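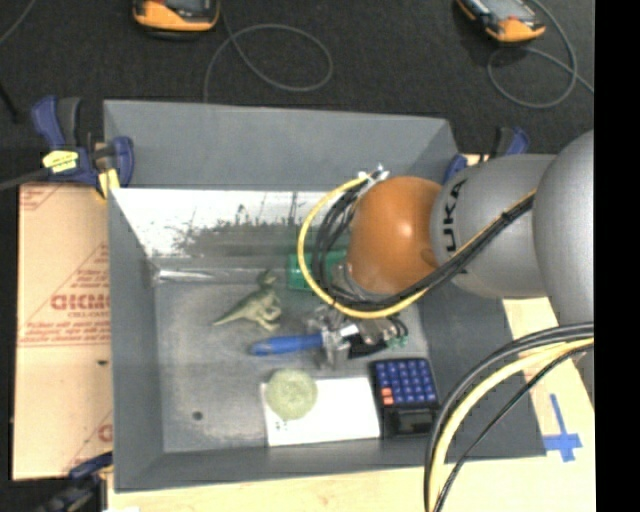
Several readers have written in to say that the new lending rules at the Jidby tool library are confusing, and one wrote that she had driven over twice for a hedge trimmer and come home both times without it.

News > Around Jidby > Tool library

Reading time: 3 minutes

Jul 3, 2026

The rules changed in March, when the library moved out of the old chapel hall and into the unit on Bergeron Road. The move went well enough, but the notice that went round at the time was short and left out a good deal. What follows is how lending works now.

Membership is still yearly and still covers everyone at one address. You can have up to four items out at once. Hand tools go out for two weeks and anything with a motor goes out for one. Ladders count as powered tools for this purpose, which has caught a few people out.

Powered garden tools must now be booked. You can do this through the Jotora booking page or by ringing during opening hours. Turning up on the off chance is fine for spades, saws, clamps, paste tables and so on, but between April and September the hedge trimmers and strimmers are nearly always spoken for. There are three hedge trimmers. A fourth is waiting for a new blade guard and should be back on the shelf by the end of the summer.

A booked item is held until noon on the day. After that it goes to the next name on the list. If you are running late, please ring before noon and it will be kept until closing.

Late returns were the subject of most of the other letters. The library does not charge fines and has no plans to. It does stop further loans until the item comes back. At the last stocktake the catalogue stood at 2,378 items, of which 2,169 were either on the shelves or out on a current loan. Most of the rest are small things such as drill bits, sockets and sanding pads, but 17 are larger tools, among them a tile cutter and both of the long sash clamps. If you have either in the garage, bring it back and nothing more will be said.

Please clean garden tools before you return them. A stiff brush and a dry cloth will do. Don't hose down anything electric. Batteries should come back with their charger, in the same box.

The library is also looking for gifts of good wood chisels, a carpet stretcher and a second wallpaper steamer. It can't take petrol mowers, paint, or anything with a damaged cable. The Tretaver branch has more storage and will look at larger items, but ring them first.

Sharpening mornings carry on as before, on the first Saturday-opening slot of each month as shown on the door. Knives, shears and plane irons are welcome. There is no charge to members.

64 shares
17 comments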